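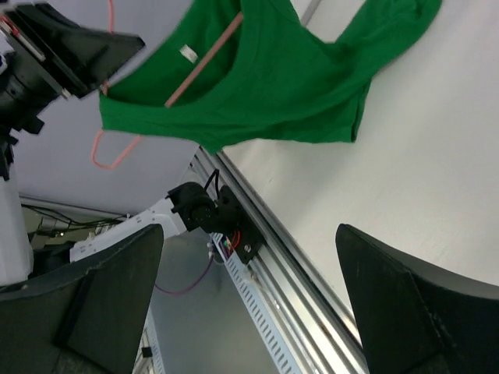

Betreff: Re: Wann nimmt uns endlich jemand die Wäsche ab?

Liebe Liste,

ich habe mir mit der Antwort Zeit gelassen, die Frage von Trefor ging mir beim Bügeln aber immer wieder durch den Kopf (wo auch sonst). Erst einmal der Teil, auf den ich mich beziehe:

Trefor Yorath schrieb:
> Ich lese seit Jahren, der Haushaltsroboter stehe vor der Tür.
> Bei mir hat er noch nicht geklingelt. Wir haben im Gästehaus
> in der Saison 80 Teile Wäsche am Tag, und ich würde sofort
> etwas kaufen, das mir nur die Hemden auf die Bügel hängt.
> Falten kann meinetwegen ich. Ist das wirklich so schwer?
> Eine Waschmaschine kann doch auch jeder bauen.
> Trefor

Ja, lieber Trefor, es ist wirklich so schwer, und ich will gern versuchen zu erklären, warum ich trotzdem guter Dinge bin. Ich habe lange in der Textilpflege gearbeitet, zuletzt bei Caswood, und dort hatten wir schon vor vielen Jahren eine Anlage, die Kittel durch den Finisher fuhr, dass es eine Freude war. Nur standen vorne 2 Kolleginnen, die jeden einzelnen Kittel von Hand auf den Bügel brachten! Der ganze teure Rest war Förderband, Dampf und heiße Luft. Die eigentliche Kunst steckte in den Handgelenken der beiden.

Mach einmal den Versuch und häng ein T-Shirt ganz langsam auf, und schau Dir dabei selbst auf die Finger. Du suchst den Halsausschnitt, Du hältst ihn offen, Du schiebst eine Seite des Bügels hinein und spürst dabei, ob sie in der Schulter ankommt oder sich irgendwo im Ärmel verläuft. Dann kommt die zweite Seite, und dafür muss der Stoff ein wenig nachgeben, aber bitte nicht so sehr, dass der Kragen ausleiert. Die linke Hand macht in der Zeit etwas ganz anderes als die rechte. Und das Shirt liegt ja nie zweimal gleich da, mal ist der Saum umgeschlagen, mal klemmt ein Ärmel darunter. Ein Blech in der Presse tut einem so etwas nicht an.

Deshalb finde ich es übrigens ganz richtig, dass inzwischen viel mit zwei Armen gearbeitet wird. Einer hält den Bügel, der andere kümmert sich um den Stoff, so machen wir es ja auch. Ob man dafür unbedingt Finger wie unsere braucht, da bin ich mir gar nicht mehr sicher. Früher hätte ich geschworen, dass es ohne Fingerspitzen nicht geht. Heute würde ich sagen: mit zwei ordentlichen Backen und einer Kamera nah genug am Kragen kommt man schon recht weit, wenn auch langsam.

Und da sind wir bei dem Punkt, der für Dein Gästehaus zählt. Ein einzelnes Shirt, das nach 3 Minuten brav am Bügel hängt, ist im Labor ein schöner Erfolg, aber Deine 80 Teile schafft man damit an einem Vormittag nicht. Dazu kommen die Dinge, die in keinem Versuch gern gesehen sind: Blusen mit Knöpfen, Seidiges, Kinderhemdchen, der eine Drahtbügel aus der Reinigung, der sich mit allen anderen verhakt. Bei Caswood hatten wir einmal einen Posten von 200 Polohemden, alle gleich, alle neu, und selbst da gab es Streit mit der Maschine.

Mein Rat wäre also, noch nichts zu kaufen und Dir lieber eine vernünftige Stange auf Schulterhöhe neben den Trockner zu setzen, das spart mehr Kreuzweh, als man denkt. Mit Bügeln, die alle von derselben Sorte sind! Falls dann doch einmal ein Roboter bei Dir einzieht, wird er Dir für die einheitlichen Bügel dankbar sein.

Mich würde sehr interessieren, wie es die anderen hier halten. Hat jemand von Euch in einer Wäscherei oder in der Konfektion schon einmal etwas im Dauerbetrieb gesehen, das weiche Ware wirklich selbst aufhängt, ohne dass vorne jemand steht und zureicht? Ich frage ausdrücklich nach dem Aufhängen, Handtücher falten lassen wir einmal beiseite, darüber hatten wir im April ja schon die lange Diskussion.

Herzliche Grüße in die Runde, und Trefor, grüß mir das Gästehaus
Annegret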